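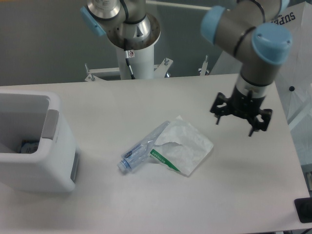

Household waste at Distmont is now sorted at the table before it leaves the kitchen. The practice was adopted in August, following 3 months in which bottles and paper were placed in the same bin and collected together.

Residents of this household are asked to observe the following:

- Plastic bottles are to be emptied and crushed. A cap may remain screwed on.
- Paper packets are to be kept apart from bottles and checked for a plastic lining.
- Wrappers go in the white bin, which is to be emptied by 6 pm.

Over 18 bags of mixed rubbish were sent to the Taltberg depot last winter. A further report on volumes will be published on this blog once the spring collections have been recorded.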